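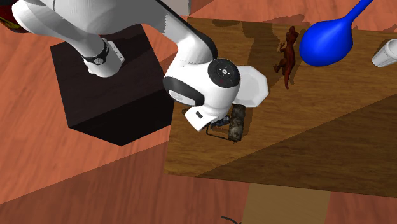
Jader Dual SIM Adapter for Travel

With the Jader adapter you can keep two SIM cards in one phone which has only a single slot. You change between the numbers from the phone menu, without opening the tray again. It is suitable for nano SIM only.

Memory: up to 500 contacts for each card
Thickness: very thin, fits under most cases
Colour: grey
In the box: adapter, tray pin, 4 spare stickers

Please check that your phone is not locked to a carrier before you order. The older Tindall model is no more in stock.

Questions about fitting are answered by Barbara Borkowska, mornings until 11 am.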